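Teltico Adds Moisture-Tolerant Grout to Amix Line for Commercial Floors

Sep 2, 2019

Teltico today announced the release of Amix 70, a cement-based grout for tile floors in commercial kitchens, locker rooms and other areas that are washed down daily. The product replaces Amix 59, which will be sold until existing stock is used up.

Amix 70 is supplied as a dry powder in a single bag and mixed with clean water on site. No liquid additive is needed. The earlier grade required a separate latex liquid, which had to be measured for each batch and kept from freezing in storage. Contractors who have used the two-part product should note that the mixing time, the rest time and the water ratio have all changed. The values printed on Amix 59 bags do not apply to the new grade.

The grout is rated for joints in ceramic and porcelain tile. It is not rated for natural stone, for tanks or pools that are permanently filled, or for floors exposed to strong acids. Teltico continues to recommend an epoxy grout in those locations.

Development began in January at the company's Stusto plant. The test program covered 486 panels, each made with the same tile and the same joint width and cured under controlled humidity. Panels were then cycled between soaking and drying, and the joints were checked for cracking, color change and loss of bond at the tile edge. A second set of 125 panels was mixed with more water than the instructions allow, to measure how the grout behaves when it is prepared incorrectly. Overwatered panels showed lighter, uneven color and a softer surface. The bond at the tile edge remained within the limits Teltico sets for its floor products.
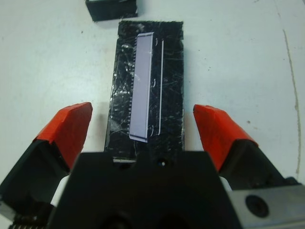 Can Amix 70 be applied over old grout?

Old grout must first be raked out to at least two-thirds of the tile depth and the joint vacuumed clean, as the new material will not hold in a thin layer.

Surface preparation is otherwise the same as for other cement grouts. Tile adhesive must be fully cured, and joints must be free of standing water, wax and sealer. The mixed grout is spread with a rubber float held at an angle to the joint, and excess material is removed with a damp sponge once the joint is firm to the touch. Rinse water should be changed often. Haze left on the tile face can be buffed off with a dry cloth the next day. Acid cleaners should not be used during the first cure period stated on the bag.

Movement joints must not be filled with Amix 70. Where the floor meets a wall, a column or a drain body, a flexible sealant is required. Matching sealants are available in all grout colors except charcoal, which will follow at a later date.

The first large installation was carried out by flooring contractor Prokopenko in a school kitchen, where work was limited to night hours. The crew grouted the floor in sections and kept one access route open to the cold store throughout the job.
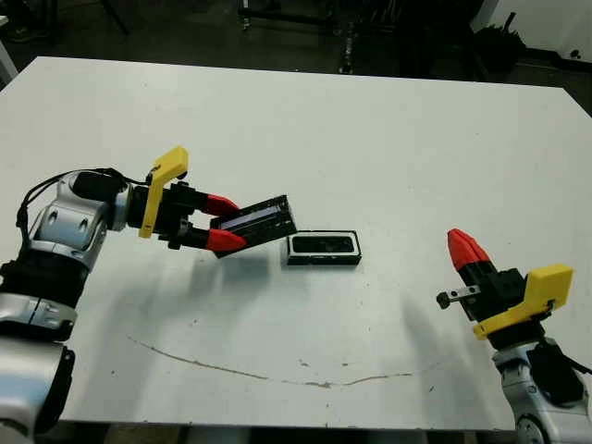 Hnat Nechyporuk of Prokopenko reported that the single bag made batches easier to match from one shift to the next, but that the grout firmed up faster near the ovens than the crew had planned for. He advised mixing smaller amounts in warm rooms and asked that the working time be printed on the bag for more than one temperature.

Teltico has accepted the request. Bags from the second production run will carry a table of working times at three room temperatures. The same table can be obtained from the technical desk by customers who receive bags from the first run.

Amix 70 is available through existing Amix distributors in white, light gray, sand and charcoal. Orders for Amix 59 already confirmed will be filled as placed. Distributors should not ship both grades to the same job, as the colors carry the same names but are not an exact match.

Safety data sheets and printed instructions are available on request from the Teltico technical desk.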